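How to set up a fair chore test for a pair of robot arms

People ask me nearly every week whether a machine can do the washing up yet, or sort the odds and ends drawer, or pack a box of parts at the end of a shift. My answer has become rather long over the years, so I thought I'd write down how I go about finding out, and then you can try it for yourself if you've got access to a pair of arms and a patient afternoon.

Start with a chore that's smaller than you think it ought to be. When we began at Flillach we wanted to clear a whole tea table, and it was hopeless, because when the thing went wrong (and it went wrong constantly!) we couldn't tell which bit had beaten it. Pick one object and one place for it to go. Moving a part from the middle of the bench to a marked spot is a proper job – plenty of people on shop floors do it all day long – and it will teach you a surprising amount.

Next, write down what counts as done before you switch anything on. I mean really write it, on paper, with a pen. Does the object have to sit fully inside the lines? May it land upside down? How long is too long? My friend Innes MacAulay once watched me spend half a morning arguing with myself over whether a tin lid touching the tape was a pass, and he has brought it up at every lunch since. We allow 96 seconds for a simple move, which sounds terribly generous until you watch one.

Then sort out your surface. A bare, shiny worktop is hard on grippers and harder still on cameras, so put down something plain with a bit of give in it. Tape out the target with a colour that stands out, and take care that the tape is pressed flat at the corners. Tidy your cables as far as you can, then move both arms slowly through their whole reach and watch for anything that snags.

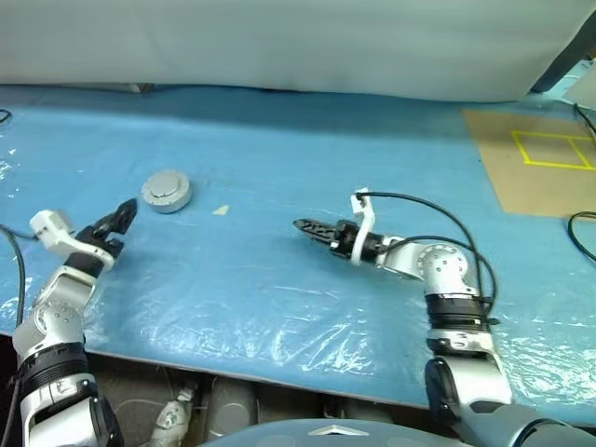

Once you're happy with the layout, do the chore yourself, by hand, using only a finger and thumb on each side. I can't recommend this enough. You'll find out very quickly that you lean on your palm, and that you nudge things straight with your little finger without noticing. A two-finger gripper hasn't got any of that. If you can't manage the job with your pinched fingers, change the object or change the job.

Now run it. Do 11 goes without touching a single setting in between, however much you want to, and note each one as a pass or a fail with a few words beside it. "Slipped on lift" is useful. "Bad" isn't, and I say that as someone with whole pages of "bad" in an old notebook. Put the object back by hand in a slightly different place every time, turned a little if its shape allows. Keep one hand near the stop button and keep the other out of the way.

After that comes the part most demonstrations leave out, and it's where you learn whether you've got a helper or a party trick. Change one thing and do the set again. Draw the curtains, or put on the big light. Swap the object for its cousin, a bit taller or a bit smoother. Crumple something underneath it. At home nothing stays where you left it, and on a busy bench it's no better, so a chore that only works on a perfectly smooth mat at ten in the morning isn't much good to anyone.

When you add up, count your own time as well. Each reset, each rescue, each time you had to lean in and straighten something belongs in the sum. We kept a tally through September on a sorting job for Grorow, roughly 2,000 moves altogether, and when I put the resets in, it came out a good deal slower than one person with a mug of tea beside them.

So, can they do chores yet? From what I've seen on my own bench, a steady job with one kind of object and a well-behaved surface is within reach, and I'd be glad to hand that sort of thing over. Laundry, crumbs, a cupboard with the saucepans stacked anyhow – I'm still doing those myself, and I expect to be for a while.

If you run the test, keep your sheets, even the embarrassing ones. Mine live in a folder next to the kettle, and I still look back at them whenever I'm choosing the next job to try.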